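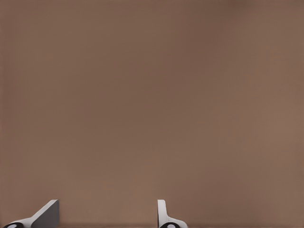
Simulated hand camera view with the gripper open over the table surface.

Revised rules for simulated two-arm episodes
March 6, 2026

The simulation group at Drotance has updated its recording rules for two-arm table tasks. The text was drafted by Samah Amrani and Harpreet Gauthier and replaces the October version. It applies to every episode submitted to the Zurkia archive, including re-renders of older runs.

Views and timing

Each episode must carry one overview and one view per hand, all rendered from the same simulation step. A hand view that shows only bare table is valid and must be kept. The October version allowed operators to drop such views, and 23 of the 215 episodes checked by Rosaire Cormier could not be replayed in full as a result.

Fingertips must stay visible at the lower border of every hand view while the gripper is open. If a camera mount is changed in the model, the offset is written to the episode header before the first step – not patched in afterward.
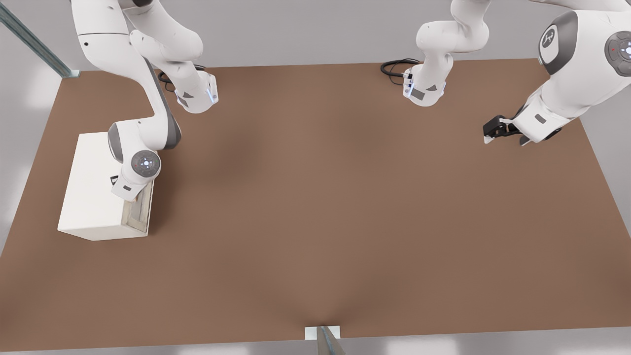

Contact between an arm and a box is logged per arm. The arm with no contact is logged as well, with its joint positions and gripper opening, even when it stays idle for the whole episode. An idle arm may not be parked by script in the middle of a run. Operators who need a different rest pose should set it at reset and record the pose name.

Pushing and holding are separate labels. Where the contact force does not settle the question, the label is "contact, unspecified" and the reviewer leaves it that way.

Table color and lighting are fixed for the reference set. Variants go under their own episode numbers, starting at 201, and may not be mixed with reference runs in one upload. The limit per upload remains 1,000 episodes.
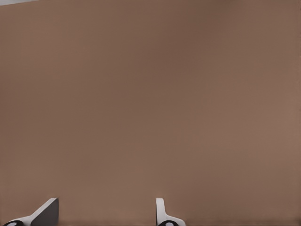 Review and questions

Younes Benjelloun will run the format check on incoming uploads. Rejected episodes are returned with the failing rule number and can be resubmitted once. Questions on the header fields go to Elisa Sanna at the Sutherland office. The Jurberg converter still writes the old header and should not be used until it has been updated.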